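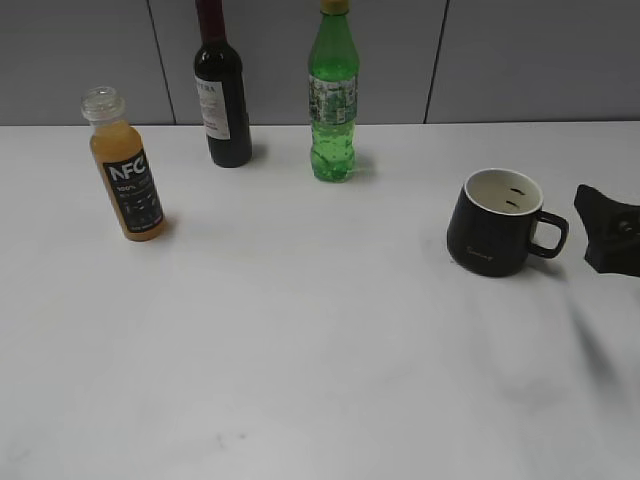
Visite de l'atelier d'étiquetage Brasta, 1er juillet 2020. Durée : 52 minutes, accueil compris. L'entreprise imprime et pose des étiquettes pour des embouteilleurs régionaux, par séries courtes. Le parcours commence au poste de comparaison, une table blanche contre une cloison grise, avec trois bouteilles à étiquettes différentes. Sur le jus, bande noire à mi-hauteur, mention « NFC » en grandes lettres blanches, puis « 100% » en plus petit. Sur le vin, papier crème, impression sombre. Sur le soda, bouteille verte striée, décor vert et blanc sur tout le tour.

Sarmīte Juška, responsable de la pose, a détaillé les réglages. Papier : colle à froid, séchage de 24 heures avant mise en carton. Film : bobine de 38 cm, tolérance de pose de 2 mm. Les surfaces striées demandent une pression de rouleau plus faible.

La ligne Thygesen était à l'arrêt pour changement de format. Le local des encres ne se visite pas. Prochaine visite en juin, inscription à l'accueil, chaussures fermées obligatoires.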